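夹持打滑(俗称“溜片”)

夹持打滑是两指机械手抓东西时的一类常见故障:手指已经合拢,控制器也认为抓到了,物体却在指垫之间往下滑、歪掉或者转个角度。我们圈子里都叫它“溜片”,因为最早是在夹面包片的时候叫开的。这个词条一直是我在维护,我叫Jingyi Lü,写得比较随便,有错请直接改!

溜片跟“空抓”是两回事。空抓是压根没碰着,一查指间距就知道;溜片麻烦得多,指间确实有东西,读数看着也正常,等手抬起来往盘子那边走,才发现面包斜着挂在那儿。烤过的面包尤其爱出这种事,表皮硬,切面又全是孔,真正贴住指垫的地方比看上去小。

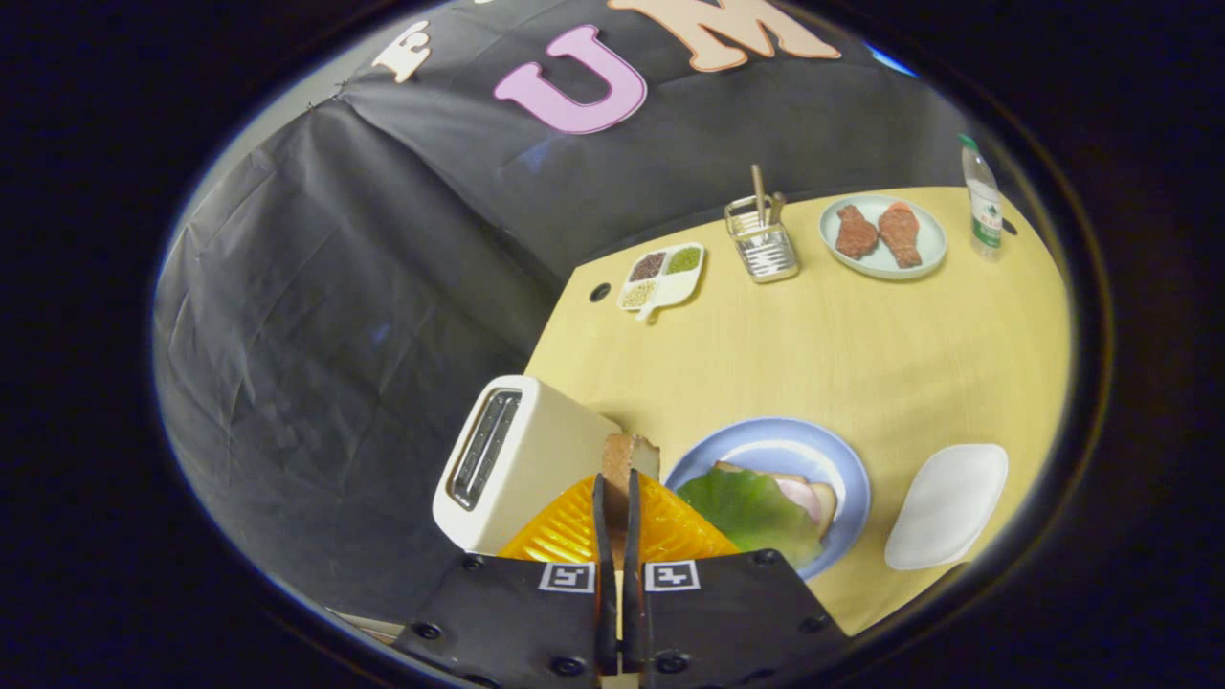
两片指垫夹住一片烤面包,右侧蓝边圆盘里是夹了生菜和火腿的三明治。

名称和由来

“溜片”这个叫法出自Clarka项目的故障记录。那会儿大家在桌上反复练做三明治,记录表里本来只有“成功”和“失败”两栏,后来失败太多太杂,只好再往下分。2018年11月15日那一版第一次把溜片单独列出来,我手头还留着打印稿(边上全是油印子)。

常见原因

先说夹持力。力小了夹不住,这谁都懂,可力大了也会溜!软面包一捏就瘪,厚度变了,指垫跟着张角,接触面从一整片变成一条边,东西就顺着那条边转出去。Clarka的记录里,2000次抓取中有48次判为溜片,我自己翻过一遍,夹得太紧的占了大约30次,跟我当初猜的正好反着。 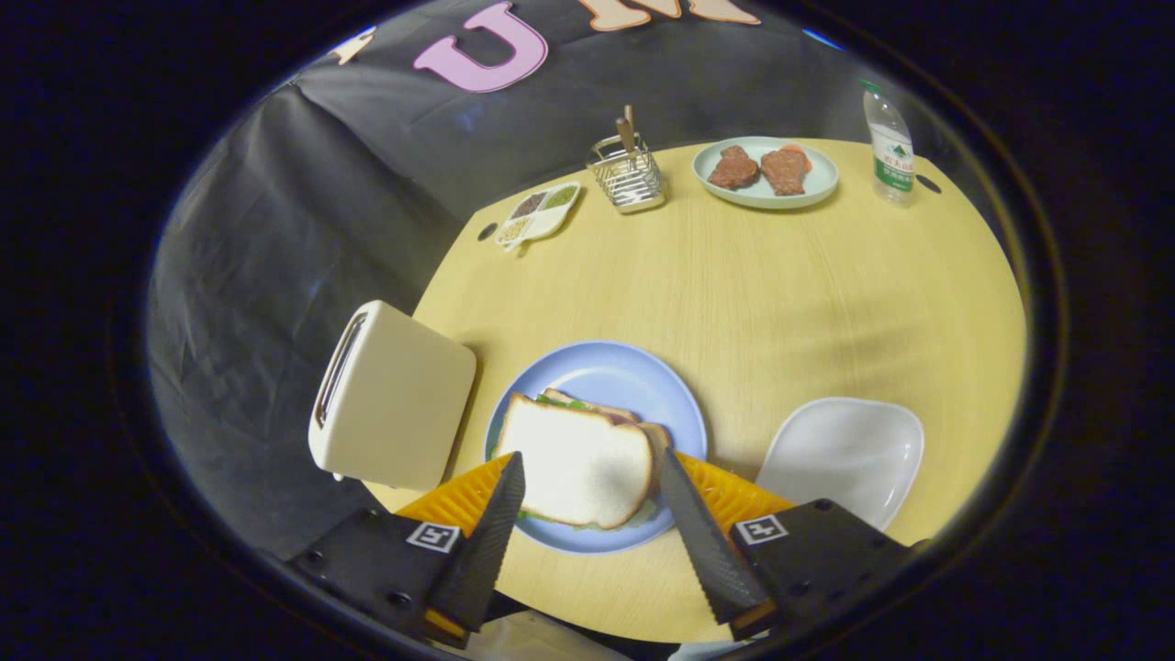

再说指垫本身。新换的垫子咬得住,用久了沾上面包屑和油,摩擦就往下掉,而且掉得很不均匀,常常一边还行、另一边已经滑得不像话。两边不一样的时候,物体往往不是直着掉,是先转再掉。Oltberg的指垫我用得最多,齿纹深,抓硬皮很踏实,缺点是齿缝里藏渣,得拿小刷子一条一条地刷。Leitão那种平垫好清理,夹薄片就差点意思。

还有一个原因容易漏掉,就是抓的方向。面包平躺和竖着完全是两种抓法。

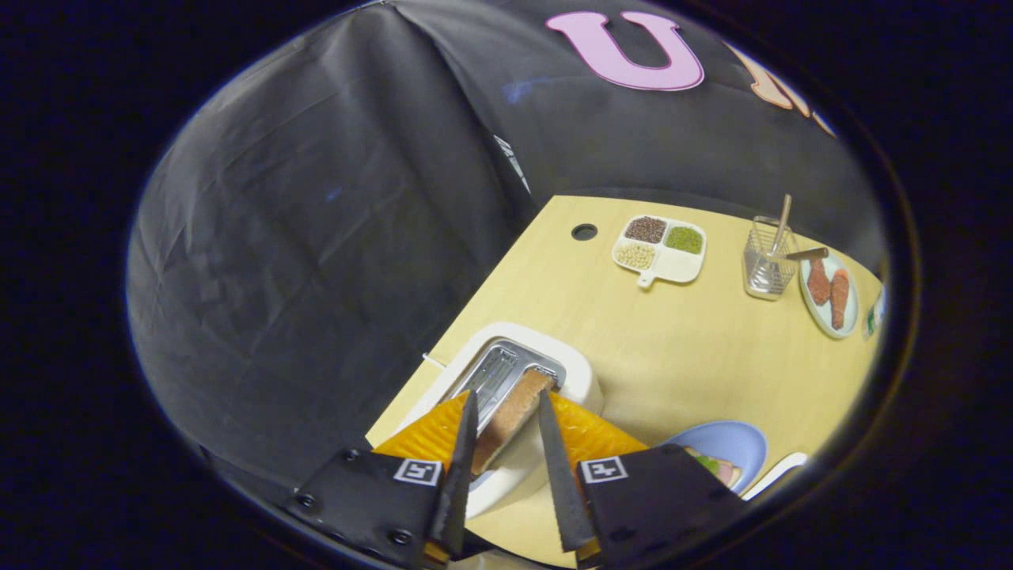

从烤面包机里取片是溜片最集中的环节,我们给它单开了一节规程。进手之前先看面包露出来多高,露得太少,指垫只能咬住一个边,往上一提就歪。像面包斜着立在槽口里、两根手指一左一右等着合拢的时候,要先把手腕转到跟面包同一个角度再夹,别指望合拢时它会自己摆正。歪着硬夹,面包会一头卡在槽里,一头挂在手上,这时候再加速上提,多半就断成两截了。

安全事项

掉片听着不算大事,掉进烤面包机里就另说了。碎片贴着电热丝会冒烟,严重的能着起来。Clarka的做法是:凡在机器上方发生溜片,一律停手、断电、拔插头,等凉透了再清,禁止用夹爪伸进槽里去捞,更不许拿金属叉子去够!6月有过一次没拔插头就动手捞的,人没事,一对指垫烫变形了,规程里“拔插头”三个字就是那之后加粗的。

检测和处理

最省事的办法是抬起一小段就停一下,看看指间距有没有变。间距缩了,说明东西在走,放下重来。Prodis的控制器可以把这个停顿写进动作里,我一般设4毫米,再小就容易误报。
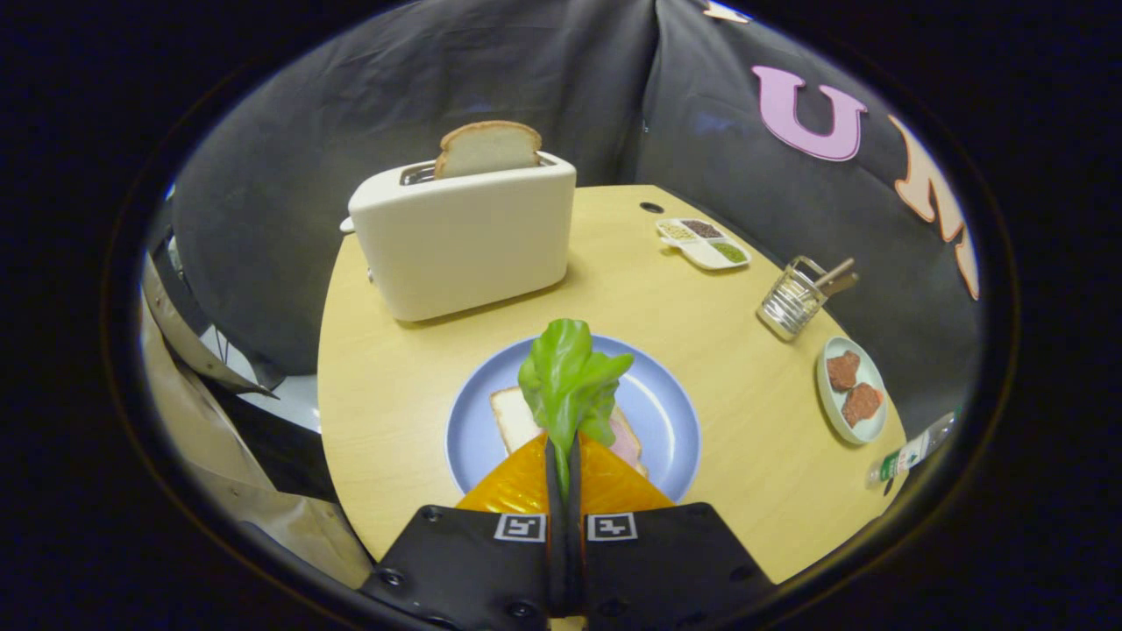
叶菜的麻烦在于它太薄,间距几乎不变,上面那招就不灵了。我现在的习惯是夹菜梗,梗比叶子厚,也挺实,溜了多少能看出点动静。火腿片更头疼,又薄又滑,目前还是靠人盯着,谁有好法子请补到这一节里来。

另见:空抓;指垫更换;烤面包机取片规程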